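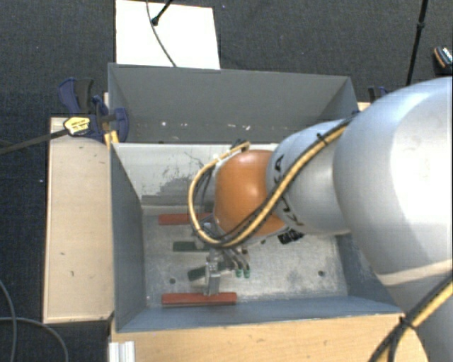

Figure 2. Red and green blocks in a gray metal bin.

2.2 Color naming task

Participants at the Umis site named block colors under two light levels. Each session lasted 30 minutes, and 88 sessions were kept for analysis. Dark green was the main source of disagreement - older speakers often used the word for black. Red was named the same way at both levels. Answers were coded with the Foulkes scheme, and unclear replies were dropped before the August counts were compared with those from Murkovora.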